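Flollstead Table Talk > Puzzles > Thousand-piece and up
Print this page | E-mail this thread

Sorting by shape first: who else is a convert?

marshhen
Wednesday, February 16, 2022
OK, I have to tell somebody, and my family has heard enough. I finished the Pelkonen harbor puzzle last night, all 1000 pieces, and I sorted the whole thing by SHAPE before I put two pieces together. I've been a color sorter since I was a kid and I thought the shape people were nuts. I take it back! The sky alone would have beaten me the old way. It's the same flat gray from one side to the other, and with the two-knobs-across pieces in their own pile I was just trying them one after another and they kept dropping in. So satisfying.

Now I'm itching to start the 2000 piece Sandus garden and I want to know how the rest of you set up.

quillback
Congrats on the harbor! That sky has a reputation around here.

I'm color all the way, sorry. Shape sorting takes the fun out of it for me. I like hunting for the one bit of red roof. If I'm just testing piece after piece I may as well be filing.
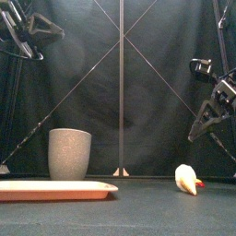

Where I do agree with you is on big plain areas. I'll do the buildings, boats and people by color, and when all that's left is water or sky, I give in and sort what remains by shape. By then it's a small enough pile that it doesn't feel like work.

tenpenny74
Edges first, then color, then shape. I don't understand skipping the edges. How do you know how big it's going to be?

marshhen
It's printed on the box, tenpenny! But yes, I did pull the edges out while I was sorting. I just didn't build them until the middle was well along. Try it once, it's weirdly freeing.

tenpenny74
No.

oddsock_b
Shape sorter for years, and I'd add that it depends a lot on the cut. Pelkonen uses a regular grid cut, so you get clear types and the piles mean something. Jilum has that random cut with the wiggly ones, and your piles end up as "weird," "weirder" and "other." I tried it on their 396 piece lighthouse and went back to color inside an hour.

quillback
Oh, the Jilum random cut is my favorite! Every piece is a little character. I'd do nothing else if they made more pictures I liked.

oddsock_b
We'll have to disagree there. Their fit is too loose for me. I picked up one corner to slide it over and the whole lighthouse came apart in my hands.

marshhen
Good to know about the cut. Does anyone know which kind the Sandus garden is? The box doesn't say.

oddsock_b
Grid cut, nice and snug. Mine was, anyway. Watch out for the hedge along the left side, it's all one green. Save it for last and do that part by shape.

tenpenny74
Do the edge first and the hedge is easy.

marshhen
Starting it this weekend! I'll do the flowers by color for quillback and the hedge by shape, and I'll report back in April or whenever I can see the dining table again.

Print this page | E-mail this thread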